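3.2 Names on the box, names at home

Stastard sells decorative surface sheets under 45 pattern names, and Broltau, its main rival in the region, sells 38. Our first survey asked buyers to match names to patterns. They were bad at it. A pattern sold as "Harbor Dusk" was picked out by fewer buyers than guessing would have given us, a result the company took with good grace and then asked us to leave out of the press summary.

The second survey, with 1,584 returned forms, dropped the matching task and asked people what they called the pattern in their own kitchen or hallway. Almost 20 percent left the line blank or wrote "the counter." The rest were more generous. Food words led by a wide margin, followed by weather and then by illness, a category we had not planned for and had to add to the coding sheet.

Green patterns drew the widest spread of answers. A mottled olive and yellow-green with pale wavy veins, of the kind shown in Figure 4, was called "pond," "jade," "old cheese" and "the bank lobby," the last by three people in the town of Shearer who may all have had the same bank in mind.

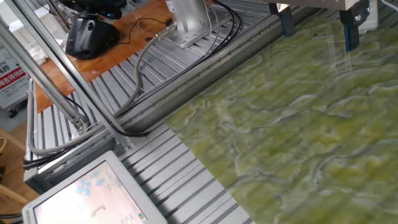
Figure 4. Green marble-like pattern with white and gray veining.

3.3 Does the stone matter?

Both makers lean on real stones when naming greens. Stoltura, the trade list we used for coding, allows "onyx" and "serpentine" for any green with veins in it, and is silent on how many veins. Few of our respondents used either word. Those who did spelled "serpentine" five ways, and we counted all of them as correct.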